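Counting instructional hours when a student splits days between home and a co-op

Mendport Home Education Help > Records and Reporting > Attendance and hours

Asked October 28, 2019
Viewed 438 times
2 answers marked helpful

We are in our second year of homeschooling and our first year under an hours-based requirement. Last year we filed under a days-based option, which only asked for a calendar with the school days marked. This year the cover school (Dunbar) wants an hours log at the end of each quarter, split into core and non-core, with a yearly total.

My problem is the co-op. My son attends the Korton co-op two mornings a week for chemistry and composition. The co-op issues its own attendance sheet, in whole class periods. A period is listed as one hour but the actual class is 50 minutes with a 10 minute changeover. At home I log in quarter hours.

Questions:

1. Do I enter the co-op period as 1.0 or as 0.75?
2. Does homework assigned by the co-op go in the log under the co-op line, under home instruction, or not at all?
3. Chemistry includes a lab portion every other week. Is lab time core or non-core?
4. If a subject is core at the co-op and I also do related reading at home, can both be counted on the same day?

I have read the Dunbar handbook section on record keeping. It says hours must be "reasonable and contemporaneous" and gives no rounding rule. I keep the log in a spreadsheet, one row per subject per day, with columns for date, subject, category, location, minutes and notes. I would prefer not to rebuild it in the middle of the year.

Tags: hours log, co-op, high school, cover school, core subjects

2 answers

Answer 1 (marked helpful by the person who asked)

I will take these in order. I use the same cover school and have filed hours logs for it through two kids.

1. Enter what the co-op sheet says. If the co-op certifies a one-hour period, log one hour. The changeover time is part of the period in the same way that passing time is part of the day in a conventional school. The reason to match the sheet is that the reviewer compares the two documents. If your log says 0.75 and the attached attendance sheet says 1.0 on every date, it looks like an error in one or the other, and you may get a letter asking which. Consistency matters more here than the ten minutes.

The exception is a class that regularly lets out early. If composition is scheduled for an hour and the teacher dismisses at 35 minutes most weeks, log the shorter time and put a line in the notes column.

2. Homework goes under home instruction, same subject, location "home." Do not put it on the co-op line. The co-op did not supervise it and its sheet will not show it. Independent work by a high school student counts as long as it was assigned and you can produce the finished work if asked. Keep samples. I keep one graded piece per subject per month in a folder with the log printout, and that has been enough every time.

3. Lab is core when it belongs to a core course. Log it as chemistry, category core, and write "lab" in the notes so you can filter for it later. Some colleges ask for lab hours separately on the course description, and it is much easier to pull them from the notes column than to reconstruct them from memory in senior year.

4. Yes, both count. Two rows, same date, same subject, different location. The yearly total is a total of minutes, and there is no cap per subject per day in the handbook that I have found. A reviewer might ask about a row that says eight hours of one subject in a day, and that is a matter of plausibility.

On the spreadsheet: your columns are fine. I would add one more for the source of the entry, with a short code such as P for parent log and C for co-op sheet. Then at the end of the quarter you can total the C rows and check them against the sheet before you send anything. It takes a few minutes and catches most typing mistakes. You can add the column now and fill the earlier rows by sorting on location, so nothing has to be rebuilt.

Store minutes as whole numbers and convert to hours only in the summary cell. If you convert each row to decimal hours first, then round, then add, the total drifts. Over a school year the drift can come to several hours in either direction. In my log from two years ago the minutes column for one subject summed to 2625, equal to 43.75 hours. The rounded-row version of the same data gave a different figure, and I had to explain it.
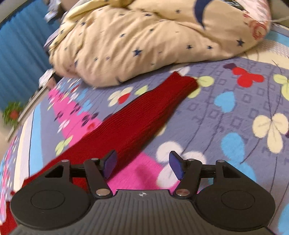
Priltent disagrees on the first point, and says the 50 minutes should be logged as 50 minutes, since the word "contemporaneous" in the handbook refers to time as it took place and the co-op period is only a scheduling unit. By that reading the ten minute changeover is recess. The same objection came up in an older thread on this board and was not settled there.

I don't find it persuasive, but it is a defensible way to keep a log. If you go that way, do it for every co-op entry from the start of the year, and attach a one-sentence note to the quarterly report: "Co-op periods are logged at actual class length of 50 minutes." That should head off the question about the mismatch. Do not switch methods between quarters.

Answer 2

we just put 1 hour for everything at co-op and have never heard back about it. Different cover school though so check yours. For labs I put them in science, didn't know there was another way

Also back up the spreadsheet. Lost most of April once and had to redo it from the lesson plan book.

Comments on Answer 1

Thank you, this is what I needed. I will log the co-op periods as 1.0 to match the sheet and add the source column. Follow-up: the co-op sheet for this quarter has an absence on a date when he was present. Do I log the hour anyway?

Reply: Ask the co-op to correct the sheet first, and get the corrected copy before you file. Korton will reissue one if the teacher confirms by email. Log the hour in the meantime with "sheet correction requested" in the notes. If the correction has not come through by the filing date, take the hour out and add it back next quarter as an adjustment row with the original date in the notes. Attach the email when you do.

Second reply: Does the adjustment row count toward the quarter it is filed in or the quarter it happened in?

Reply: The yearly total is the same either way. I put it in the quarter it is filed in, so that the earlier report does not have to be amended.

Related questions

Does driver education count as non-core hours
Logging audiobooks and read-aloud time for a ninth grader
Switching from a days-based to an hours-based option mid-year
What to send when the cover school asks for work samples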